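# Atelier de décor au pinceau : comment redéfinir les postes après l'arrivée d'une cellule à deux bras ?

*Rubrique Automatisation et organisation du travail -- 15 novembre 2025*

**Ismail Fawzy**

Bonjour à tous,

Je suis responsable de production chez Drulus, un atelier qui fait du décor au pinceau sur papier : fonds de cartes, gardes de livres, étiquettes de coffrets. L'effectif au décor est de 5 personnes. Depuis janvier nous avons une cellule à deux bras, avec pinces parallèles, installée sur une table noire dans l'ancienne salle d'échantillons. L'intégration a été faite par Vusov, la maintenance est chez nous.

La cellule exécute des traits larges à l'ocre sur papier blanc, au gros pinceau. La séquence est simple : prise du pinceau par le bras droit, chargement dans la coupelle, dépose sur la feuille, retour. Les trajectoires ont été apprises par démonstration avec deux de nos décorateurs. Nous avons gardé le poste tel qu'il était pour le travail manuel, feutre quadrillé compris, parce que les décorateurs s'en servent comme repère pour poser la feuille.

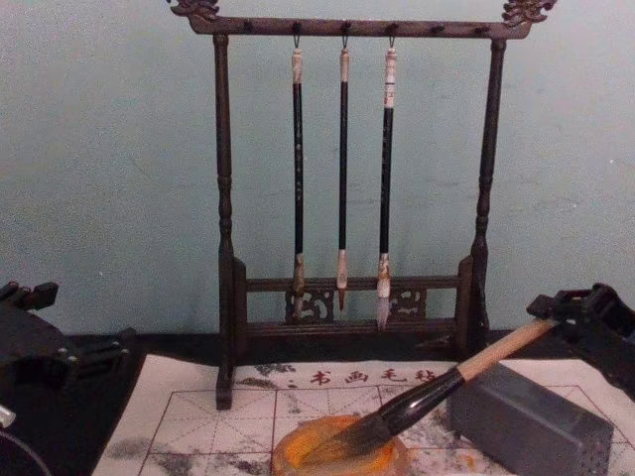

La partie technique ne me pose pas de difficulté majeure. Le chargement du pinceau reste l'étape la plus sensible : profondeur de trempe, durée, essorage sur le bord de la coupelle. Une erreur de 2 mm sur la hauteur de trempe change visiblement la largeur du trait. Nous avons une consigne de niveau de peinture, contrôlée à la main à chaque série.

Ce qui me pose problème, c'est l'organisation. Trois points :

- Les décorateurs ne peignent plus les fonds larges, mais ils préparent la teinte, posent les feuilles, surveillent et trient. Leur fiche de poste n'a pas bougé. Sur le papier ils sont toujours « décorateurs au pinceau ».
- La cadence est désormais fixée par la cellule. Avant, chacun gérait ses pauses entre deux séries. Maintenant, une absence de quelques minutes arrête la dépose et apparaît dans le rapport de production.
- Le tri est devenu un sujet de désaccord. Sur la dernière commande, 762 feuilles sont passées par la cellule et 111 ont été écartées. La moitié des rebuts a été contestée par quelqu'un d'autre dans l'équipe. Pour un trait fait à la main, l'auteur décidait seul s'il était bon.

Je cherche des retours d'ateliers qui ont déjà réécrit les fiches de poste dans ce cas. Faut-il créer un poste de conducteur de cellule distinct, ou répartir la conduite entre tous les décorateurs ? Et qui doit avoir le dernier mot sur le tri ?

Merci d'avance.

---

**mladen_titav**

Poste distinct, sans hésiter. Un conducteur, formé, avec une prime. Le reste de l'équipe retourne au travail manuel. Si tout le monde conduit, plus personne n'est responsable des réglages et vous retrouvez une hauteur de trempe différente à chaque changement d'équipe.

Pour le tri, mettez une caméra et un seuil. Le débat sera réglé.

---

**Vasilis Karagiannis**

Je ne suis pas d'accord avec la réponse précédente, en tout cas pour un atelier de cette taille. J'ai suivi une mise en place comparable à Titavdale, chez Mladenović, sur du décor de céramique. Deux bras également, pinceaux du commerce tenus directement dans la pince. Je réponds point par point.

**Conducteur unique ou conduite partagée**

Nous avons commencé avec un conducteur unique. Le résultat au bout de quelques mois : il savait régler la cellule mais ne peignait plus, et les autres ne savaient pas la redémarrer après un arrêt. Pendant ses congés la cellule restait à l'arrêt. En parallèle, les autres décorateurs considéraient les pièces de la cellule comme « les siennes » et refusaient de faire les reprises.

Nous sommes passés à une rotation à la demi-journée avec un référent. Le référent est seul autorisé à modifier les paramètres (hauteur de trempe, vitesse de dépose, angle du manche). Les autres conduisent, arrêtent, redémarrent, et notent leurs observations dans un cahier. Cela répond à l'objection sur les réglages, qui est juste sur le fond.

Ce que nous avons écrit dans la fiche de poste :

1. Préparation de la teinte et contrôle de viscosité. Tâche qualifiée, au même niveau de classification que le décor manuel.
2. Mise en place de la feuille ou de la pièce, vérification du pinceau et de sa tenue dans la pince.
3. Conduite et arrêt. Le droit d'arrêter sans justification préalable est écrit en toutes lettres.
4. Reprise manuelle.
5. Tri, avec la règle décrite plus bas.

Le point 1 a demandé la plus longue discussion. La direction le voyait comme de la simple alimentation de machine. Or la qualité du trait dépend en grande partie de la peinture, et un opérateur sans expérience du pinceau ne voit pas qu'elle a épaissi dans la coupelle. Nous l'avons défendu avec les relevés de rebuts.

**Cadence**

Sortez les arrêts courts du rapport individuel. Techniquement c'est une ligne à changer : on agrège par demi-journée et par cellule. Tant que le rapport associe un arrêt à une personne, les gens restent devant la machine sans pause, et ils cessent de signaler les défauts qui obligeraient à arrêter. Chez nous, les signalements dans le cahier ont repris nettement après ce changement. Prévoyez aussi un petit tampon de feuilles déjà posées sur un second support, si l'encombrement des bras le permet.

**Tri**

Une caméra avec seuil fonctionne pour une tache ou un trait manquant. Elle ne règle rien pour un trait au pinceau large. Regardez le genre de dépose dont il est question : le ton passe d'un ocre doré à un brun olive plus sombre, avec des parties plus claires et striées. Est-ce un défaut ou le caractère du trait ? Cela dépend de la commande, et c'est un jugement de métier.
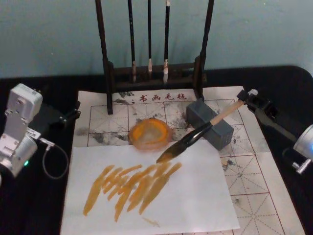
*Dépose à l'ocre au gros pinceau, bras droit. Le bras gauche ne tient rien.*

Notre règle : pour chaque commande, l'équipe choisit ensemble une feuille limite basse et une feuille limite haute, signées et affichées au poste. La personne qui conduit trie seule par rapport à ces deux feuilles. Une contestation se règle sur les feuilles limites et jamais sur l'avis de la personne. Si les limites sont mauvaises, on les change à la commande suivante. Le client en reçoit une copie, ce qui a évité plusieurs retours.

Sur votre taux d'écart, je ne me prononcerais pas avant d'avoir ces limites. Avec la moitié des rebuts contestés, le chiffre mesure surtout l'absence de critère.

**Maintien du geste**

Vous n'en parlez pas, mais c'est le point que nous avons traité trop tard. Les trajectoires viennent de démonstrations. Au prochain changement de pinceau ou de papier, il faudra en refaire, avec des gens qui ont encore la main. Nous réservons une part fixe du temps de chacun au travail manuel, environ une demi-journée par semaine, inscrite au planning et non récupérable en cas de retard. Sans cette dernière précision, elle saute à la première commande urgente.

Les démonstrations doivent par ailleurs être reconnues. Dans notre accord, elles comptent comme temps de formation dispensée, avec la majoration correspondante. Vos deux décorateurs ont fourni la base de tout ce que fait la cellule. S'ils n'ont rien eu pour cela, je commencerais par là avant de toucher aux fiches de poste.

---

**Ismail Fawzy**

Merci à tous les deux. La règle des feuilles limites est applicable tout de suite, je la mets en place sur la prochaine commande. Pour le rapport, je viens de vérifier : l'agrégation par demi-journée existe dans le menu de Vusov, elle n'était pas activée.

Sur les démonstrations, non, rien n'a été prévu. Je remonte le point à la direction.

Question complémentaire pour Vasilis : le référent est-il permanent ou tourne-t-il aussi ?

---

**Vasilis Karagiannis**

Il tourne tous les six mois, avec deux semaines de recouvrement entre l'ancien et le nouveau. Plus court, la passation des réglages se fait mal. Gardez une copie datée des paramètres à chaque passation -- nous en avons perdu un jeu complet la première fois.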